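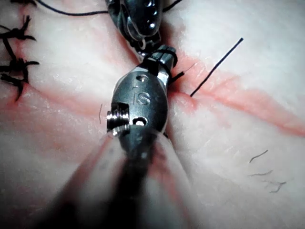
Waiting Time and Follow-Up Calls After Outpatient Surgery

By Zahira Sutanto and Fuad Lemma
27 March 2018
6 comments

Our project looked at what happens after patients go home from minor surgery. We wanted to know if a phone call from a nurse changed how many people came back for their follow-up visit. Our supervisor was Mebrat Tamiru.

The Gidey clinic let us hand out a paper survey at the front desk. We asked for age group, travel time to the clinic, whether the patient had been called, and whether they understood the sheet on wound care they were given. No names were collected. We got 40 surveys back that we could use. Two pages of the first version had to be reprinted when the question on travel time came out with no box to write in.

Most of the patients who got a call said they came to their visit on the planned day. In the group without a call, more people moved the visit or skipped it. Travel time mattered too. Patients from Ponton have to change buses, and several wrote that the early visits were hard to reach.

The wound care sheet was a problem for both groups. Many people did not know when they could shower or lift things. One person wrote, "I just asked my sister." Tsegereda Endale from our class rewrote the sheet in shorter sentences, and we tested it on 15 students. They found the shower rule faster than on the old sheet, but students are younger than most of the patients, so we can't say much from that.

Limits: the survey was only given to people who were in the clinic, so anyone who never came back at all is missing. We also did not ask what kind of surgery it was. We should have.

If the project runs again in August, we suggest mailing the survey and adding a question about language at home. Chia-jung Pan has the blank forms and the spreadsheet.

Shared 2 times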